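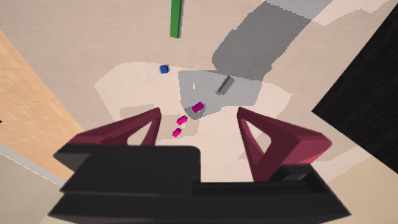

Odile Farnham-Reyes
Household Advice Editor, Lumthorpe Home Economy Service

Care of Tables and Work Surfaces

Updated Apr 28, 2023

This page replaces the surface care leaflet issued to tenants and members in January. It covers tables, desks and kitchen counters in daily use. Antique furniture and outdoor tables are covered in separate guidance available from the Service's front desk as leaflet 3382.

Before you begin

Find out what the surface is made of. The underside of a table often shows the bare material, and the edges will usually show whether a thin top layer has been applied over a core. If the maker's care sheet has been kept, follow it wherever it differs from this page.

Test any new product on a small area that is normally out of view. Leave it for one full day before treating the rest. A change in color or sheen may take several hours to appear.

Daily cleaning

Remove crumbs and grit with a dry, soft cloth or a table brush first. Grit dragged under a damp cloth is the most common source of fine scratches reported to us. Then wipe with a well-wrung cloth and a solution of one teaspoon of mild dish soap in 1000 ml of warm water. Rinse the cloth, wipe again with plain water, and dry the surface at once.

Work along the grain on wood. On other materials, use straight overlapping strokes from one end to the other; circular rubbing tends to leave marks that show when light falls at a low angle. It is good practice to check the finished surface from the side, near a window or with a lamp held low.

Do not spray liquid directly onto a table with leaves, joints or inlay. Apply it to the cloth.

Water rings and heat marks

A white ring on a varnished or lacquered table generally indicates moisture held in the finish. Allow the table to dry for a day or two in a ventilated room. Many light rings fade without treatment. If the mark remains, apply a small amount of furniture wax on a soft cloth, working with the grain, and buff after ten minutes.

A dark ring indicates that water has reached the wood itself. Household treatment is rarely effective at this stage, and members are advised to consult a refinisher.

Heat marks are prevented by the use of trivets. Cork and thick felt are suitable for cups and bowls. For oven dishes, use a metal or ceramic trivet with feet, so that air can pass beneath it. A folded dish towel does not give enough protection under a dish taken straight from the oven.

Ink, crayon and glue

Crayon may be lifted with the edge of an old plastic card after it has been chilled for five minutes with an ice cube in a plastic bag. Wipe any remaining color with the soap solution described above.

Ballpoint ink on laminate will often respond to rubbing alcohol on a cotton swab. Do not use alcohol on shellac, lacquer or painted wood.

School glue should be softened with a warm, damp cloth laid over the spot and then lifted with a fingernail or plastic scraper. Metal blades are not recommended on any surface. Where children use the dining table for crafts and building toys, a washable cover stored within easy reach will prevent most of these stains.

Oiling wooden counters

Unsealed wooden counters and butcher-block tops require oil. A new top should be oiled once a week for the first month, and monthly after that. Place a few drops of water on the wood; if they sink in within some 17 minutes, another coat is due.

Use food-grade mineral oil. Olive, sunflower and similar cooking oils become sticky with time and develop an odor. Apply a thin coat, leave it overnight, and remove the excess in the morning with a clean cloth.

Cloths used with linseed or other drying oils can heat up and catch fire without any flame nearby. Lay them flat outdoors until fully dry, or place them in a metal can filled with water and closed with a lid, before disposal under your local rules.

Protection from sunlight

Direct sun will fade some finishes and darken others. Move lamps, runners and fruit bowls from time to time so that the top ages evenly. Extension leaves kept in a closet will differ in color from the rest of the table; leave them in place for a few weeks each year.

Products held for members

The Service keeps the following at its lending counter:

Horico felt pads, self-adhesive, 18 per sheet
Brisoris wax sticks, light, medium and dark
Kırmızıgül cotton polishing cloths, washable
Table covers, in two lengths, on two-week loan

Cotton polishing cloths should be washed without fabric softener, which leaves a film on polished surfaces. Borrowed table covers must be returned clean and dry. Replacement care labels for the covers may be requested at the counter or by mail.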